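Looking After a Formal Living Room: Carved Tables, Damask Sofas and a Big Rug

Tips / Living Room / Furniture Care

A room with a carved table, a patterned three-seater and a large rug takes more upkeep than a room full of plain furniture. Most of the work is dusting and vacuuming, and most of the damage comes from using too much water or too much polish. The order below is the one I use every other Saturday. It goes from the top of the room down so that dust lands on things you haven't cleaned yet.

What you need

Two soft cotton cloths, one for dusting and one for buffing
A soft paintbrush, the 2-inch kind sold for trim
A vacuum with an upholstery head and a crevice tool
Dish soap
White absorbent cloths for spills
A small bowl of lukewarm water
Clear wastebasket liners

Picture frames

Dust wide gold frames with the dry paintbrush only. Hold the vacuum hose a few inches off with your other hand to catch what falls. Don't spray anything on the frame or near it. Gold finishes come off with household cleaner, and a drip that runs behind the molding can reach the painting. Leave the painted surface alone.

Check the wire and the hook while you are up there. A frame that has tilted since last time may have a wire stretching at one end.

The back of the sofa

Scalloped backs hold dust along the top edge, where hardly anyone looks. Run the upholstery head along the curve first, then work down each back cushion in overlapping strokes. Use low suction. High suction pulls at raised threads, and damask has plenty of long ones.

Take the throw pillows off before you start. Knock them together outdoors, then vacuum both sides. When they go back, switch their ends so that the same patch of fabric isn't always covered. A covered patch stays darker than the fabric next to it, and after a few sunny years the difference shows.

Rolled arms need the crevice tool where the roll meets the seat. Crumbs and coins collect there. Any contrast trim around the end of the arm can be brushed with the paintbrush. If the trim is coming loose, stitch it with a curved needle. Glue soaks through and leaves a hard shiny spot.

The coffee table

Dust the top with a dry cloth, following the grain. If there are sticky marks, put one drop of dish soap in the bowl of water, wring the cloth until it no longer drips, wipe, and dry right away with the second cloth. That is enough for nearly every mark you will find on a polished top.

The apron is the slow part. Carved swags and garlands have undercut edges that catch on cloth, so use the paintbrush here too. Start at the center ornament and work out to the ends. Inlaid lines should only be wiped lengthwise. Wiping across them can lift a loose end, and once a piece has lifted it will catch on everything.

Curved legs get kicked and bumped by the vacuum. Look at the outside of each curve for scuffs. A wax stick one shade darker than the wood hides most of them. I keep one made by Ulari in the same drawer as the coasters.

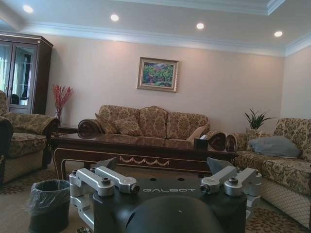
Wax on a carved apron was a mistake in my house, one reader wrote in after the first version of this page. The wax settled in the low parts of the carving and turned gray within a winter, and it took a wooden toothpick and a lot of evenings to get it out again. The same reader now waxes the legs and the top and leaves the carving dry.

I agree with that and have changed my own routine. Paste wax goes on flat wood, once or twice a year, in a coat thin enough that you can barely see it. Let it haze, then buff. The painted or gilded parts get the brush and nothing else. If wax is already stuck in the carving, warm it with a hair dryer on the lowest setting, held well back, and pick it out with something wooden. Stop if any color comes away with it.

A tissue box is fine on a polished table as long as it has a felt bottom. Cheap covers have bare corners, and they get dragged every time someone pulls a tissue. Cut four felt dots and stick them on. Do the same for lamps, trays and candy dishes. Check the dots in December, before company comes, and replace any that have gone flat.

Glossy dark tops

A very glossy dark top shows every fingerprint, and people respond by polishing it every day. Try to hold back. Daily rubbing puts fine swirls in the finish that are worse than the fingerprints. Use a clean cloth each time, and shake it out before you turn it over. A cloth that has been on the floor should go straight in the wash.

For a white ring from a cup, wait a day. Some rings fade by themselves as the moisture leaves. If it is still there, rub lightly with a little paste wax on a soft cloth. Skip the toothpaste trick. Toothpaste is an abrasive and will dull the spot.

Never use sandpaper on a glossy finish unless you are ready to redo the whole top. The 600 grit paper that often gets recommended will take out the ring and the shine with it.

Spills on damask

Blot, don't rub. Lay a white cloth on the spill and press with the flat of your hand, move to a dry part of the cloth, and press again. Check the cleaning code on the tag under the seat before using anything wet:

W: water-based cleaner is all right
S: solvent cleaner only
WS: either one
X: vacuum only

If the tag is missing, treat the sofa as an X and call an upholstery cleaner. A busy floral pattern will hide a small stain quite well, so there is no need to take chances with the fabric.

Where the sofas and chairs match, clean them all on the same schedule. One freshly shampooed piece beside others that haven't been done looks like it came from a different set.

Moving things off the rug

Before you do the rug, lift the small items off it and set them on the hard floor. Lift the coffee table with a person at each end, holding it under the frame. Don't lift by the apron trim, and don't slide it. Curved legs are weak sideways.

The wastebasket should be emptied first of all, so it doesn't tip while you work. A small round basket is easy to knock over, and it is worth putting a flat stone or a bag of sand in the bottom, under the liner. Fold the liner well down over the rim so that it doesn't slip in when something heavy is dropped. I keep 50 spare liners in a box behind the door and put 2 in at a time, so the next one is ready when the top one goes out.
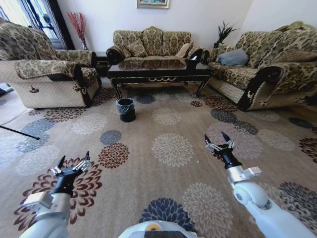 Vacuum a large rug in both directions, first along the length and then across. Turn the beater bar off for anything with a fringe or a looped pile. Go slowly over the places where people sit with their feet, in front of each seat, where most of the grit ends up.

Large flower patterns with both cream and dark blue or rust in them need care with water. Dark dyes can run into the light areas. Test first: press a damp white cloth on one of the dark flowers near the edge for a full minute. If color shows on the cloth, keep water away from the rug and have it cleaned professionally.

Turn the rug end for end every 18 months. When you put the table back, set it down an inch or so from where it was, so the legs don't press into the same dents. Old dents come up if you lay an ice cube in each, let it melt, blot, and lift the pile with a spoon. Only do this on a rug that passed the dye test.

Last, wipe the strip of bare floor along the edge of the rug with a barely damp mop, and let it dry before you lay the edge back down.

More in Living Room: Removing candle wax from upholstery / Choosing a rug pad / Fixing a wobbly table leg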